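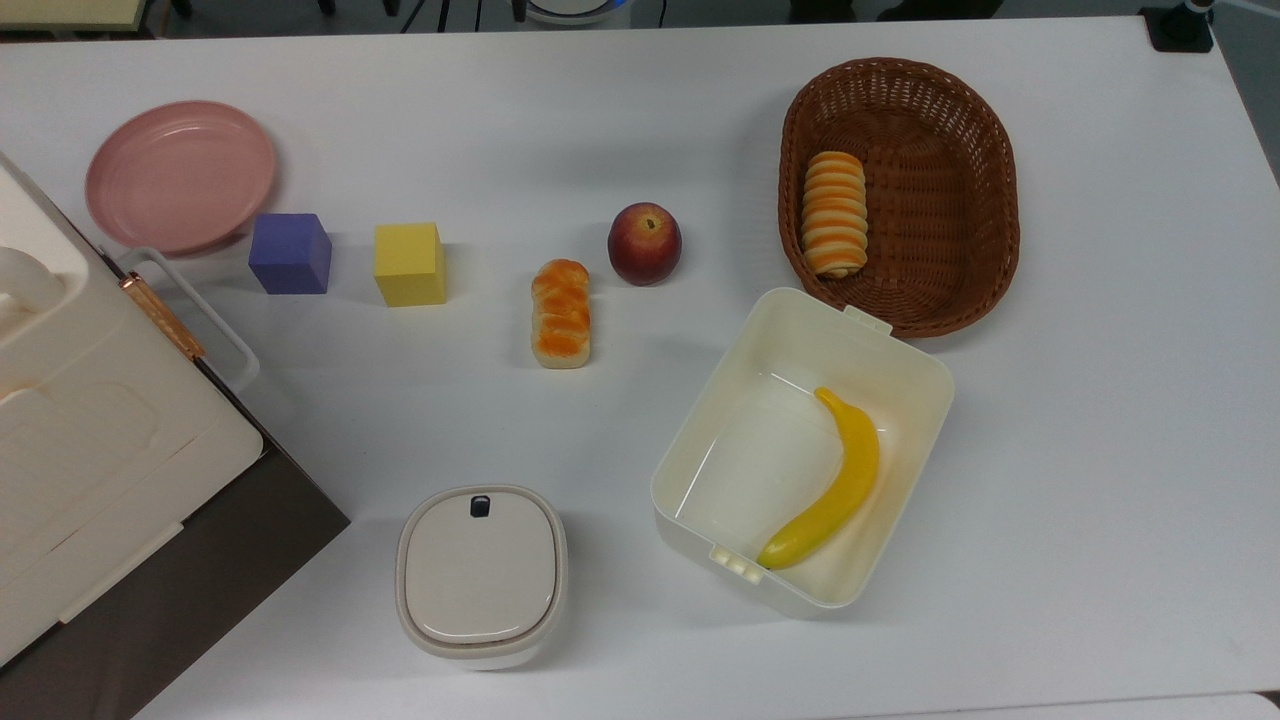
4.3 Checking object detection before the first plan

Do not trust the detection overlay because it looks tidy. Skenia draws a clean outline around anything it has a label for, right or wrong, and the confidence value printed next to the outline has been a poor guide in our hands. Work through this section once per table layout, and again after any update to the Namance model pack.

You will need a running head camera stream, the Greresora planner stopped (not paused), and a table set with a mix of loose items and containers.

1. Open the Skenia console and load the head camera profile. Leave the confidence threshold at its default for now.

2. Capture a single still and freeze it. Live view hides flicker in the labels. A label that changes between one still and the next should be treated as unknown.

3. Compare the object list with the table, item by item, by eye. Start with the easy ones: the purple cube and the yellow cube should come back as two separate objects, each with its own ID. If they come back as one, the cluster distance is set too wide.

4. Check the items that sit inside something. The banana must be listed as a child of the white open container, and the spiral pastry as a child of the basket. The release notes for the current model pack call this "solved." It is better than it was. We still see children promoted to the table surface, and the planner will then approach from the side and hit the rim.

5. Check the white objects against the white tabletop. The small lidded container and the open container are the usual misses. If either is absent from the list, go to 4.4 before you change any threshold.

6. Check the large appliance at the left. It must be marked FIXED, and its collision box must include the handle that projects toward the center of the table. The automatic box often stops at the body. Drag it out by hand and add 30 mm of padding.

CAUTION: A collision box that leaves out the handle will pass every offline test in Greresora. The simulator uses the same box, so it makes the same mistake. Passing in simulation tells you nothing here.

7. Mark the clamp on the far table edge as FIXED as well. It has no class in the model pack and will not be offered as a suggestion. Draw it with the box tool.

8. Save the layout, then run:

ķēniņš check --layout current --stills 112

The tool replays detection on 112 stills and writes a report. Keep the arm disabled while it runs.

9. Read the report from the bottom. The summary line at the top counts a label as correct if it was correct in most stills, and that hides the failures you care about. The per-object table at the end is the useful part.

NOTE: The command needs the marks over the letters. Typing "kenins" starts the old checker on systems upgraded from an earlier release, and the old checker ignores containers completely.

NOTE: The bread roll and the pastry share a parent class. Swapped labels between them do no harm if your task is "clear the food," and plenty of harm if it names one of them. Decide which case you are in before you accept the report.

About the threshold slider

The slider runs from 0 to 1,000. The setup wizard recommends raising it until false detections stop. We advise against this. Raising it also removes true detections, and the planner treats a missing object as free space — a false object costs you a detour, while a missing one can cost you a gripper finger. Leave it alone unless the report shows a specific object you can name.

If the report log grows past 1,740 lines, the viewer drops the oldest entries without a warning. Open the file in a text editor instead.

Go on to 4.4 only if step 5 failed. Otherwise continue with 4.5, Grasp candidates.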